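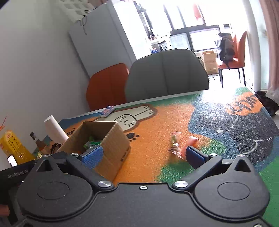 What is counted as one placement when mixed snack packets are put into an open carton? One placement is a single packet released inside the carton walls, whatever its final orientation, and later shifts caused by other packets are not counted again.

### 4.1 Materials and surface

The Hellisside set covers the packing of small, individually wrapped food items into a single corrugated carton on a household table. It contains 1094 placements. Items were bought as mixed assortments and left in their retail wrapping. No item was selected for shape, and the same assortment could hold rigid, flat and loosely filled packets.

The table at Hellisside is covered with a printed cloth in orange, blue and green, with cartoon figures and lettering. The print was kept on purpose. Earlier work in the Trurkgate series used a plain gray cover, on which packet outlines are easy to separate from the background but which few homes would have on a dining table. Green packets are the most affected by the change, as the cloth has green zones of its own.

Ordinary table items were not cleared before packing. Figure 4(a) shows a typical starting condition: the carton is open and empty with its flaps folded down, and the packets are piled to its right. The pile includes a long clear bag of wafer or biscuit sticks lying diagonally, foil packets and a white wrapped bread item. A paper towel roll and bottles take up the left side of the table, which leaves the right side as the only practical area for the pile.

### 4.2 Item classes

Packets are assigned to a class by wrapper and outline, before any consideration of contents:

1. Foil packets. The outline is short and the printed surface reflects light, so the apparent color changes with angle. The red foil wrapper with a white-and-red top in Figure 4(b) belongs to this class.
2. Clear packages. The contents are visible through the film, and print is limited to a label area. In Figure 4(b) the clear package is held between the pads, with a barcode near the top and small text and a date stamp along the right edge.

**Figure 4(b).** A clear package and a red foil wrapper, both held, with the open carton at left. 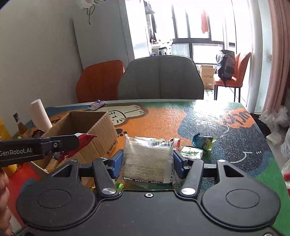

3. Long bags. Length exceeds twice the width. These are scored separately – a long bag laid across the carton floor changes the space left for everything after it.
4. Other. Wrapped bread items, rectangular packs and anything that fits none of the classes above.

Class was fixed at first handling and was not revised if a packet deformed during placement. Fill was scored with the Hamada scale, which runs from 0 to 1000 and is read from the highest packet edge relative to the carton rim. Flaps are excluded from the rim height.

**Figure 4(a).** Starting condition, with the carton empty and the packets in a pile to its right.
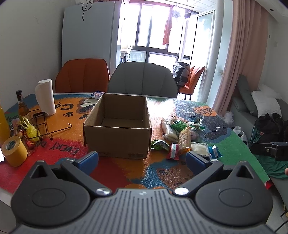 ### 4.3 Limits of the procedure

The carton was not weighed between placements, so fill height is the only measure of progress. A carton with a few long bags can score the same as one with many foil packets. The Postar correction for trapped volume was tested on 8 cartons and changed the ranking of 4 of them; it is not applied in the results below.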